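Ticket 3269 – Meuble blanc à cases, dessus qui penche vers l'avant
Rayon : rangement / montage
Statut : ouvert, en attente de pièce
Ouvert le 19 juillet 2023

Message 1

Bonjour à toute l'équipe Nakance !

Je vous écris pour le meuble à cases ouvertes, le modèle Plellgate, en blanc mat, celui avec le petit rebord qui remonte derrière. Je l'ai monté toute seule un soir, en prenant mon temps (enfin, en le prenant jusqu'à la moitié de la notice, après j'ai accéléré, je l'avoue). Il devait remplacer la vieille étagère de l'entrée de la cuisine, celle où tout finissait en tas, et franchement il est très bien, il fait propre, il fait clair, je l'aime beaucoup.

Le souci, c'est le plateau du dessus. Il penche vers l'avant. Oh, pas énormément, à l'œil on ne voit rien, mais dès que je pose quelque chose de rond, ça part doucement vers le bord. Le premier matin j'ai retrouvé une pêche par terre, bien écrasée, et j'ai d'abord accusé le chat. Le lendemain, deux citrons. Le chat a été blanchi.

Ce que j'ai déjà essayé, pour vous faire gagner un échange :
– resserrer toutes les vis du dessus, à la main, sans visseuse ;
– tourner les patins de devant d'un demi-tour, puis d'un tour complet ;
– vider entièrement les cases, au cas où le poids des livres de recettes tirerait d'un côté ;
– déplacer le meuble de 51 centimètres vers la fenêtre, où le carrelage est plus récent.

Résultat après tout ça : les cases sont impeccables, rien ne bouge, et le dessus penche toujours. J'ai posé un niveau à bulle dans le sens de la longueur, la bulle est pile au milieu. Dans le sens de la profondeur, elle file vers le mur.

Message 2

Merci pour votre réponse rapide ! Alors, je reprends vos questions dans l'ordre.

Oui, le meuble est contre un mur droit, et non, il n'est pas fixé, j'attendais d'être sûre de l'emplacement. Il n'y a pas de plinthe à cet endroit-là, donc rien ne le pousse par derrière. J'ai quand même glissé une feuille de papier entre le mur et lui sur toute la hauteur, elle passe partout.

Pour le niveau posé au fond des cases, comme vous me le demandiez : bulle au centre dans les cinq. J'ai recommencé deux fois parce que je n'y croyais pas. C'est donc bien le plateau seul qui est de travers, et pas le meuble entier, ce qui me rassure pour mon sol et m'inquiète pour mon montage.

Vous me parliez des tourillons du fond. J'ai ressorti le sachet, que je n'avais pas jeté (je garde tout, ça agace ma sœur), et il m'en reste un. Un seul, tout petit. La notice en annonce 6 pour le dessus, et je suis persuadée de les avoir tous mis, mais visiblement non. Est-ce que ça suffirait à expliquer la pente ? J'aurais plutôt imaginé un plateau qui s'enfonce derrière, pas l'inverse.

Message 3

Bon, j'ai du nouveau ! J'ai dévissé le plateau hier soir, avec une lampe frontale et beaucoup de gros mots. Le tourillon qui restait n'y était pour rien, c'en était un de rechange. En revanche, sous le bord arrière, j'ai trouvé un bourrelet de colle séchée, bien dur, juste à côté du rebord. C'est lui qui soulevait l'arrière. Je l'ai gratté avec une vieille carte de fidélité Trasenia, puis avec un couteau à beurre, et j'en ai enlevé les trois quarts. Le dernier quart résiste, et j'ai peur d'attaquer le revêtement si j'insiste.

J'ai tout revissé. La bulle revient presque au centre – presque, pas tout à fait. Une orange posée au milieu reste là où on la met, une bille roule encore. J'imagine que personne ne range des billes sur ce meuble, mais maintenant que je le sais, ça me gratte !

Mes questions, donc :
– est-ce qu'il existe un produit qui ramollit cette colle sans marquer le blanc ? On m'a conseillé le nettoyant Adjei, je n'ose pas sans votre avis ;
– sinon, est-ce que vous pouvez m'envoyer un plateau neuf, sans me faire renvoyer tout le meuble ? Je n'ai plus le carton, et il ne rentre pas dans ma voiture.

Message 4

Parfait pour le plateau de remplacement, merci mille fois, et bien noté pour le nettoyant : je n'y touche pas. En attendant la livraison, le dessus me sert quand même de coupe à fruits, avec le rebord de derrière c'est très pratique. La poire est couchée à gauche, la mangue bien jaune est vers le fond, et le fruit rouge foncé, lui, est tout près du bord avant, alors vous comprenez que je le surveille. Vous verrez aussi les petits points sombres éparpillés sur le plateau : dites-moi s'il faut des caches pour ça dans le colis, je n'en ai pas trouvé dans le mien.

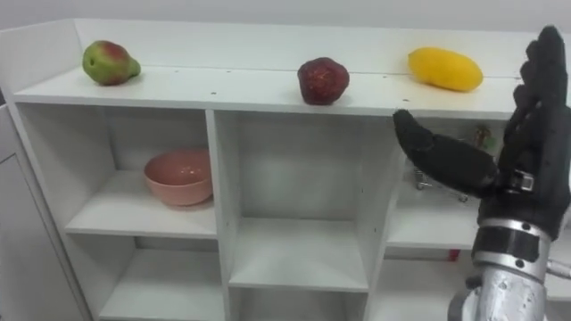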